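Projet de fin de semestre : faut-il croire à l'action Tenlow ?
Rapport de Wichai Meesuk, module Analyse financière, remis le 2019-09-10

Je ne connaissais rien au transport de gaz avant ce projet, et j'ai fini par lire des rapports annuels le soir pour le plaisir ! Le sujet imposé était d'évaluer une société cotée du secteur de l'énergie. J'ai choisi Tenlow, qui exploite 2600 kilomètres de gazoducs et loue du stockage souterrain à des distributeurs.

L'activité se partage en deux. Le transport rapporte des redevances fixes, signées pour plusieurs années, et ne dépend presque pas du prix du gaz. Le stockage, lui, vit de l'écart entre les prix d'été et d'hiver, et c'est là que tout devient passionnant : quand l'écart se resserre, les clients réservent moins de capacité et la marge fond très vite.

Pour la valorisation, j'ai construit un modèle de flux de trésorerie actualisés, puis je l'ai comparé aux multiples de deux concurrents, Plilholm et Hotton. Plilholm est surtout un transporteur, Hotton surtout un stockeur, ce qui encadre bien Tenlow.

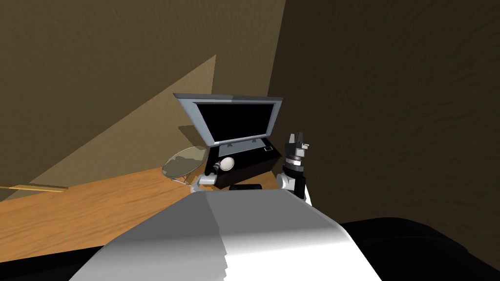 Mon premier modèle donnait un résultat absurde, parce que j'avais compté deux fois les dépenses d'entretien (une fois dans les charges, une fois dans les investissements). Une fois l'erreur corrigée, j'arrive à une valeur de 113 euros par action dans le scénario central, avec un cours de marché inférieur d'environ 22 %. L'écart est séduisant, mais il tient pour beaucoup au renouvellement du contrat Langlois, qui remplit à lui seul 50 % du stockage.

J'ai donc refait le calcul sans Langlois. La décote disparaît presque entièrement, et la dette commence à peser — surtout si les taux remontent. À mon avis, le marché a déjà intégré une partie de ce risque, et je le trouve un peu trop pessimiste : les cavités sont bien placées et d'autres distributeurs cherchent de la capacité.

Ma recommandation est « achat », avec une position modeste tant que le contrat n'est pas signé. Si je devais continuer, j'ajouterais une vraie simulation des écarts saisonniers, mois par mois, en commençant par septembre, quand les stocks se remplissent avant l'hiver.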